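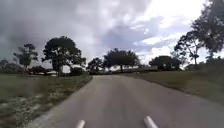 How long should you allow for the walk out to Stetorholm and back? Allow 2 hours at an easy pace, and a little more if you like to stop and look at things, as I always do.

I've been walking the lane in May for years now and I still can't say exactly what I love about it. It's only a narrow strip of gray asphalt, one lane wide, with no lines painted on it and grass on both sides, and it bends a little to the left as it heads for the trees. I suppose I like a road that doesn't ask much of me! The clouds out there can be very dark on one side and nearly blue on the other, so I carry my old raincoat whatever the morning looks like.

My neighbor Normand MacLeod likes to set out at 6, before breakfast — I've gone with him twice, and both times I was thinking about toast by the first bend. After lunch suits me much better. Bring a thermos, and wear the shoes you've already broken in.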